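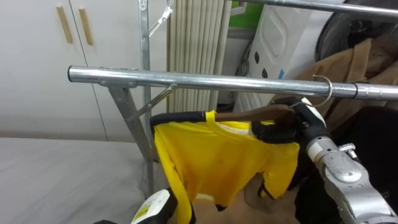 Do we give the free family tickets out at the door or ahead of time? Ahead of time, through the school office, so a parent picks up an envelope that looks like everyone else's.

Wednesday, Clerkdale hall, kindness fund notebook

Malsha went through the November requests with me before lunch. 17 families asked, 10 of them for the first time. The fund stands at 2263 after the Drukura donation. We agreed to keep 1000 back for spring and not touch it.

Changed the wording on the request slip. Old one asked for "reason for hardship." Two parents left it blank and one wrote a full page on both sides. New slip asks for name, number of seats, and which showing. Malsha wants a line for bus fare too. Added it in pencil, will see how it prints.

Thank-you cards: stop asking the kids to write them. Rimantas says the Grigaitė people never wanted cards in the first place, only a short note in January with the totals. He will write it.

Still open:
- seats near the exit for the grandmother with the walker
- whether Jilora will match the popcorn vouchers again
- envelopes, we are down to the last box

M.D. to call the school office tomorrow after 3.

Recent entries
Coat swap, what was left over
Phone list for rides home
Notes from the pay-it-forward breakfast
Slip wording, first try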